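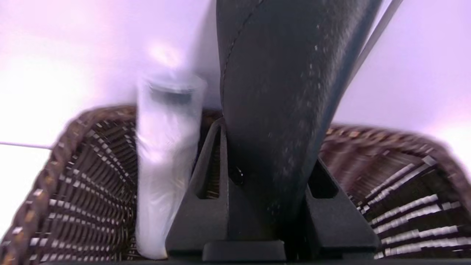
Yamila Espinoza wrote in to ask whether a wicker basket can be washed at all, or whether water ruins it. Most can, as long as it is done fast and the basket dries well afterward. The steps are the same for bread baskets, shelf baskets and small hampers.

What you need
A soft brush, such as an old paintbrush
A vacuum with a hose
Dish soap and lukewarm water
2 clean rags
An old towel

Step 1. Take out any liner and shake the basket upside down outdoors. Vacuum the inside, then the outside, on low suction.

Step 2. Work the dry brush along the weave. Dust packs in where the strands cross, and it turns to mud if you wet it first.

Step 3. Put a small squirt of soap in a bowl of water. Dip a rag, wring it hard and wipe one side at a time. Never soak a basket that has glued joints or a cardboard base. 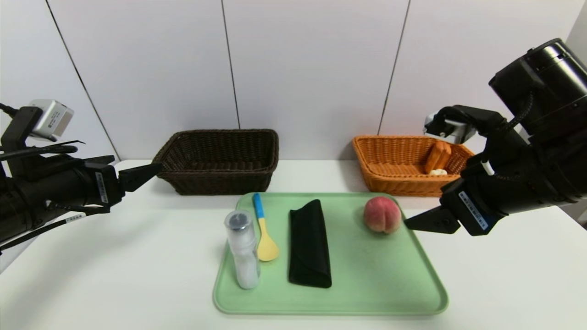 Step 4. Go over everything with the second rag and plain water, then pat with the towel. If the rim has gone out of shape, now is the time to press it back – damp wicker bends, dry wicker cracks.

Step 5. Leave the basket on its side in moving air, out of direct sun. Mine took a day and a half in March with a window open. Keep it away from radiators.

For mold, wipe with equal parts white vinegar and water before Step 3 and let it dry fully. If the smell comes back after a second try, the mold is deep in the strands and the basket should not hold food again.

Painted baskets need a test patch on the bottom first.

Ustyna Kushnir
Updated Jan 25, 2021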